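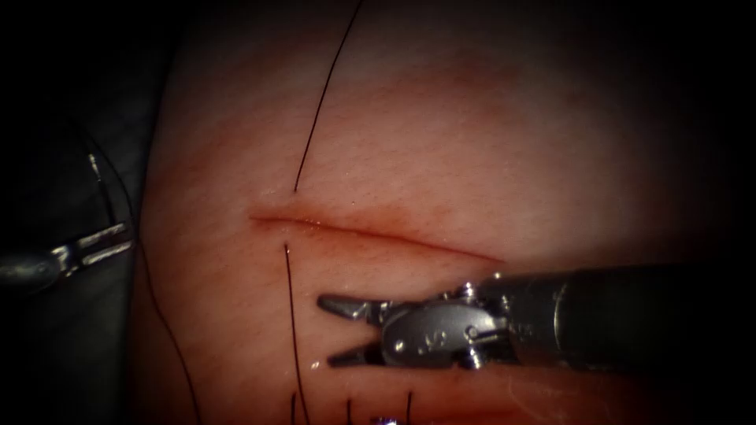 Nähpads, Fäden und Greifer: Werkstatttipps aus unserer Roboter-AG

Stand: 12. April 2023

Seit September bin ich bei Vukusance dabei, dem Studierendenprojekt an der Hochschule in Hurnach, in dem wir mit zwei Roboterarmen chirurgische Nähte üben (auf Kunsthaut natürlich!). Inzwischen fragen mich ständig Leute aus anderen Gruppen, wie wir unser Material in Schuss halten, und ich tippe jedes Mal dieselbe Mail. Also schreibe ich es jetzt einmal ordentlich auf. Das meiste funktioniert übrigens genauso, wenn ihr zu Hause mit Nadelhalter und Pinzette übt.

Pads sauber halten
Silikonpads ziehen Staub an wie ein schwarzer Pullover. Wir waschen unsere nach jeder Sitzung mit lauwarmem Wasser und einem Tropfen Spülmittel, tupfen sie mit einem fusselfreien Tuch ab und lassen sie über Nacht auf dem Abtropfgitter liegen. Küchenpapier bitte nicht, das krümelt in die Schnitte hinein und ihr pult die Fetzen später mit der Nadel wieder raus. Wird die Oberfläche mit der Zeit klebrig, hilft ein Hauch Maisstärke, mit einem weichen Backpinsel verteilt. Den Pinsel habe ich aus meiner Küche geopfert, und den Überschuss klopfe ich über der Spüle ab.

Neue Schnitte setzen
Immer mit frischer Skalpellklinge und Lineal, und zwar bevor das Pad in die Halterung kommt. Ich habe am Anfang viel zu tief geschnitten, dann klafft die Wunde und die Stiche reißen beim Festziehen aus. Lieber zweimal flach ansetzen. Zwischen zwei Schnitten lasse ich einen guten Fingerbreit stehen, sonst gibt der Steg dazwischen nach.

Fadenreste
Ach ja, die Fadenreste. Die abgeschnittenen Enden alter Stiche bleiben bei uns oft noch eine Weile im Pad, das schadet erst mal nichts. Nur wenn man eine neue Reihe dicht daneben anfangen will, verhakt sich der lange Faden gern daran. Zum Ziehen nehme ich eine Pinzette aus dem Nähkasten: Knoten leicht anheben, eine Seite direkt über dem Pad durchschneiden, am Knoten herausziehen. Die Schnipsel kommen in ein altes Marmeladenglas. Waltraud Strobel, unsere Werkstattleiterin, findet nämlich jeden einzelnen auf ihrem Fußboden wieder, auch die, die ich nie gesehen habe.

Schwarzer Faden, heller Untergrund
Zum Üben nehmen wir schwarzes Garn. Auf rötlichem Silikon sieht man es gut, aber auf einer dunklen Unterlage ist es einfach weg -- und wer dann am falschen Ende zieht, hat den ganzen Stich wieder draußen. Legt beim Vorbereiten ein weißes Geschirrtuch unter. Fäden schneiden wir auf 12 Zentimeter zu, wenn der Roboter nur einen Einzelstich machen soll. Mehr Länge klingt bequem, aber dann schleift das Ende irgendwo herum, und die Arme müssen unnötig weit ausholen. Störrisches Garn mit Wickelknick hänge ich einen Abend lang über die Stuhllehne, unten eine Wäscheklammer dran.

Greifer pflegen
Die feine Riffelung an den Backen setzt sich mit Silikonabrieb zu, und irgendwann rutscht die Nadel. Rocío Huerta hat uns dafür eine weiche Zahnbürste mit Isopropanol verordnet. Backen auf, Strom aus, dann von hinten nach vorn bürsten und von den Seilzügen am Gelenk wegbleiben! Danach kurz unter die Lampe halten und schauen, ob noch Fasern zwischen den Spitzen hängen. Geölt wird bei uns an den Backen gar nichts.

Licht
Eine starke Lampe von oben macht auf glänzendem Silikon scheußliche Reflexe. Wir haben ein Stück Backpapier vor die Lampe gespannt (LED, die wird kaum warm, bei Halogen lasst das bitte bleiben). Wenn es nach hinten dunkel wird, stört das beim Nähen wenig, Hauptsache, der Schnitt selbst ist gut ausgeleuchtet.

Aufbewahren
Pads liegend lagern, eins pro Lage, dazwischen Backpapier. Nadeln gehören in eine Blechdose mit Magnetfolie im Deckel, die Folie gibt es bei Golob als Meterware. Wir hatten vorher ein Nadelkissen, und Mirjana Kneževič hat sich daran so oft gestochen, dass es feierlich entsorgt wurde.

Mitschreiben
In unserem Heft stehen inzwischen 284 Stiche, mit Fadenlänge, Pad und einer kurzen Notiz, was schiefging. Bis zum Sommer wollen wir die 1.000 schaffen! Ein kariertes Schulheft neben der Tastatur reicht dafür völlig, bloß der Kugelschreiber sollte angebunden sein.

Wie ich die Halterung für das Pad aus einem alten Schneidebrett gebaut habe, schreibe ich beim nächsten Mal auf, die Schrauben muss ich vorher noch einmal nachmessen.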